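Hendora H9 Two-Arm Home Unit

The H9 is a pair of arms on a wheeled base, sold by Zodlow for light work in lived-in rooms. Each arm has 7 joints and a parallel gripper. The height of the shoulders is set with a hand crank.

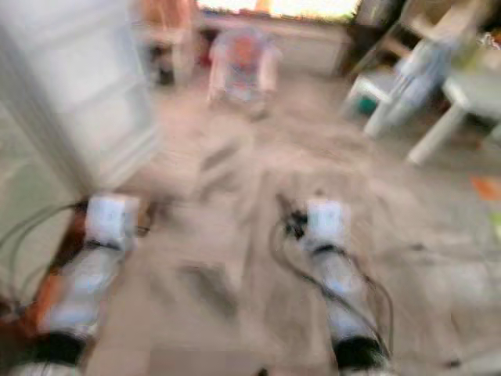 H9 arms in white, both grippers over open floor in a family room.

Cables run outside the arms. Clip kits come in packs of 20 and are sold separately. The base rolls on hard floors and low-pile carpet.

Shipping weight: 114 lb
Warranty: 9 months, parts only
Next batch ships in October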